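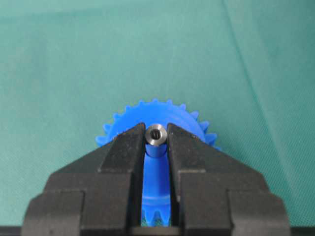 Session 2: Plastic spur gears with metal inserts

Search the course pages Search Clear

Filed under: Handouts > Machine Elements > Gears and Fits

Read this before you come to the bench. Ginette Rolland will take the first half of the session and Liesl Thaler the second. Bring the notes from Session 1, a pencil and a calculator. Calipers are on the shelf by the door and go back there.

1. Parts of the gear

A spur gear has straight teeth cut parallel to its axis. Most of the words you need for today were in Session 1, but three of them got mixed up in the homework, so they are repeated.

Pitch circle. An imaginary circle. When two gears run together, their pitch circles roll on each other without slipping. You can't put calipers on it. You work it out from the tooth count and the module.

Outside diameter. The circle through the tips of the teeth. You can measure this one directly, as long as there are two tips opposite each other. With an odd number of teeth there aren't, and your reading will come out a little small. Several people lost points on this.

Root diameter. The circle through the bottoms of the gaps between teeth.

The formulas for metric gears with standard teeth:

Pitch diameter = module x number of teeth
Outside diameter = module x (number of teeth + 2)
Center distance = module x (sum of the two tooth counts) / 2

Worked case. A gear has 44 teeth and a module of 2. The pitch diameter is 2 x 44 = 88 mm. The outside diameter is 2 x 46 = 92 mm. If it runs with another gear of 56 teeth, the two tooth counts add up to 100, and the center distance is 2 x 100 / 2 = 100 mm. Write the units every time. An answer with no units gets half credit.

2. Why the hub is metal

Plastic gears are light and quiet and can often run with little or no grease. The weak place is usually the hub. A set screw run into bare plastic strips easily, and a press fit on a shaft loosens as the plastic relaxes over the following months. A metal insert takes the load from the shaft or screw and spreads it over a larger area of plastic.

There are two main ways to get the insert in.

Molded in. The insert sits on a pin in the mold and the plastic is formed around it. The outside of the insert is knurled or grooved so that it can't turn or pull out. Good concentricity if the pin is good.

Put in afterward. The insert is pressed or heated into a hole in a finished gear. Cheaper for small numbers and fine for prototypes. The risk is that it goes in at an angle, and then the gear wobbles on its shaft. You will check for this in part B.

Inserts come with a plain bore or a threaded one. A plain bore fits over a shaft and needs something else to hold it, such as a pin or a cross screw. A threaded bore takes a screw or a threaded stud. Look into the bore with a light before you push anything through it. A smooth pin forced into a threaded bore will flatten the thread crests, and we have lost a few parts that way.

3. Tooth shape

Standard teeth have curved sides (involute profile) and a small flat at the tip. From a distance, teeth of a small module can look like plain triangles. Some craft and toy gears really do have triangular teeth. They mesh well enough to turn by hand but the speed ratio changes slightly as each tooth passes, and they wear at the tips.

To tell which kind you have, roll the gear against the rack sample from the Mallet tray. An involute gear that matches the rack's module and pressure angle rolls evenly. A gear with triangular teeth will catch or rock. Don't decide by eye alone. Write down what the gear did on the rack.

4. Bench work

Work in pairs. One measures and one writes, then swap for part B.

Part A. Measuring

Lay the gear flat on the cloth and count the teeth. Put a pencil tick on the tooth you start from and rub it off when you are done. Count twice.

Measure the outside diameter in three places, turning the gear between readings. Use the average.

Work out the module from your tooth count and outside diameter. If the result is close to a standard size (0.5, 0.8, 1, 1.25, 1.5, 2), take the standard size. If it isn't close to any of them, count again before you ask for help.

Measure the face width. Close the calipers lightly. Plastic gives, and if you squeeze you will measure the squeeze.

Part B. Checking the insert

Stand the gear on its edge and look straight at the hub. The rim of the insert should look like an even circle, with the same amount of plastic all the way around. This finds only large errors.

For small ones, mount the gear on the test arbor and set the dial indicator against the side face near the teeth. Turn slowly by hand through one full turn. Write down the highest and lowest readings. The difference is the face runout. Then move the indicator to the outside and repeat for radial runout, touching tooth tips only.

There are two arbors, a plain one and a threaded one. Use the one that suits your insert. The threaded arbor goes in with finger pressure. If it stops, back it out and start over.

Part C. Torque

Demonstration only, done by Liesl at the front on the Odham stand. The gear is locked and the hub is loaded in steps until the insert slips or she reaches the limit. Last term's press-in sample was stopped at about 150 newton-centimeters. Copy the readings into your table as she calls them out. Safety glasses for everyone during this part, including the back row.

5. What to hand in

One sheet per pair, with both names. It should have:

Tooth count, average outside diameter, module and pitch diameter
Face width
Type of bore, and how you could tell
Both runout figures
The rack result
The torque table and one or two sentences on what it shows

Sheets are due Mon 3 August before the lecture. Put them in the Gears folder outside Ginette's office and not in the general box.

6. Reading

Jandalgate notes, the chapter on plastic gearing. Skip the part on bevel gears, which comes up again in September.

Gillovetti catalog, insert pages. Look at how the knurl patterns differ between the molded-in types and the press-in types, and be ready to say why.

Next session: shafts, keys and set screws. Bring your gear numbers with you, as the shaft sizes follow from them.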